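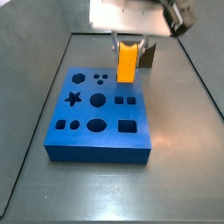 A gripper holds an orange-yellow block at the back right corner of the foam board in the test enclosure at Stosgate.

The arm that would not let go

The fault showed up at two in the afternoon, on a job the robot had been doing well all week. The arm at Fendodix's workshop in Stosgate was putting blocks into shaped holes in a piece of blue foam. It lowered a block, missed the hole and kept pushing.

It should have stopped. The arm, running control software called Zollent, is set to give up when it meets more than 5 newtons of resistance. The log from that afternoon shows a peak of 54. The foam was dented and one of the gripper fingers was bent slightly out of line.

The team first blamed the force sensor, which was taken off and sent to Fuchs, the small firm that services it. It came back with a clean report. The sensor had been reading correctly the whole time.

The trouble was in a software update made in November. To cut down on false alarms, the force readings were being smoothed before the stop check saw them. A short, hard push was averaged away, and by the time the check reacted the damage was done.

A block and a sheet of foam are cheap. What worried the engineers was that the same stop check was meant to protect people's hands during set-up, when the enclosure may be open. Two other arms in the building had been given the same update, and both were switched off that evening.

The stop check now reads the raw signal, and smoothing is used only for the charts. Nobody may open an enclosure with the motors powered, whatever the software says. The false alarms have come back, several on a bad day, and each one means walking over and pressing reset.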